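Notes for session 9 – Signs, labels and where the eye goes

Hi all, these are my notes from today (26 November 2018), tidied up a bit for those of you who were out sick. We're still on Mei Kasprzak's chapter about warnings, and I'm skipping her section on road signs because we did that to death in August.

The big idea is contrast. A sign has to differ from whatever sits behind it, and I don't only mean color. Shape counts, size counts, and so does the empty space you leave around it. Remember the Grornulham ferry poster? Lovely red lettering, on a brown wall, under a yellow lamp. I walked past it for a week!
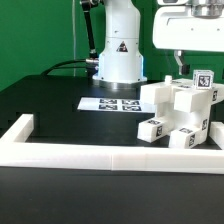
Shape does a lot of work before anyone reads a word. A triangle says "watch out" to most people, even when it's small and they can't make out what's inside it. The dark triangle on the white housing is a good one to think about, with its little pale and reddish symbol. You get the message from the outline first and the symbol second. Kasprzak calls these the far read and the near read, and I'd like you to use those terms in your papers.

Next, patterns made of plain black and white. Old shop tiles, chessboards, the Van Hecke flour sacks I passed around (please give the last one back). Two tones, hard edges, nothing in between. They hold up well when the printing is cheap, and they survive a bad photocopy, as the Seltitz handbill shows.

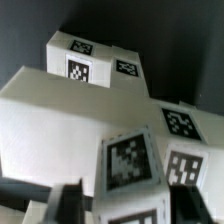
Fig. 2. Black-and-white square markers on white blocks, seen at a low angle.

Angle is the thing people forget. Tilt a square far enough and it squashes into a slanted shape, so when you sketch your sign, sketch it from the side too.

For next time: read the Drellurer pages and bring one sign from your own street. Write about 100 words on its far read and near read.

Comments

tilly_r: is the Drellurer reading all of it or just the first half?

Marcus: First half I think. Also I have the flour sack, sorry

dot1715: can we use a sign from inside a store?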